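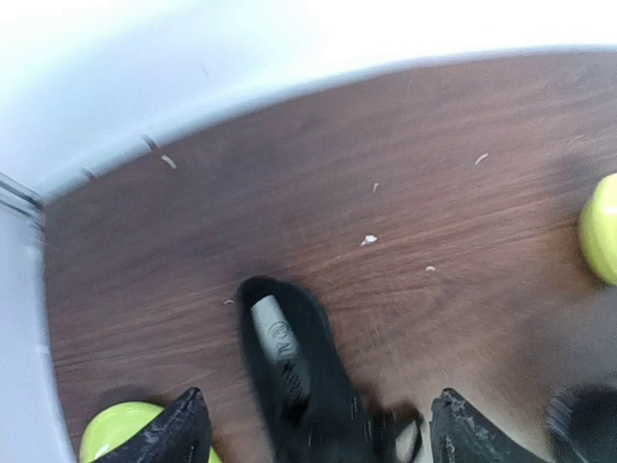
3.2 Architecture de rappel et collecte des événements

Le système de rappel déployé dans la résidence Jullau repose sur une passerelle locale, désignée ci-après Sidow, qui centralise les messages émis par les capteurs d'ouverture, de présence et de pression installés dans chaque logement. Les capteurs transmettent leur état à chaque changement, puis un message de maintien toutes les 10 minutes. L'absence de deux messages consécutifs entraîne le passage du nœud en état indéterminé ; les règles de rappel qui en dépendent sont alors suspendues.

Les rappels sont diffusés sous forme vocale ou lumineuse, selon le profil sensoriel renseigné à l'admission. Pour les participants présentant une déficience auditive, le canal lumineux est prioritaire et le message vocal n'est émis qu'à la demande de l'aidant. Un même rappel peut être répété trois fois au plus. Passé ce seuil, une notification est adressée au terminal de l'aidant référent par le module Ignacio, qui conserve l'horodatage de l'accusé de réception.

La figure 2 représente le taux d'acquittement des rappels en fonction du délai de répétition. Les événements y sont regroupés par lots de 100, chaque lot provenant d'un seul logement.

Figure 2. Taux d'acquittement selon le délai de répétition, résidence Jullau, canal vocal et canal lumineux.

Le taux décroît lorsque le délai est inférieur à deux minutes, pour les deux canaux. Les entretiens avec les aidants suggèrent que les répétitions rapprochées sont perçues comme une alarme. L'écart entre canaux n'est pas significatif au-delà de cinq minutes.

Le journal de la passerelle est limité à 2000 entrées par logement, les plus anciennes étant transférées chaque nuit vers le serveur Zindetwood après suppression des identifiants. Les logements équipés après septembre ont été exclus de l'analyse, leur période d'observation étant trop courte pour estimer une ligne de base individuelle.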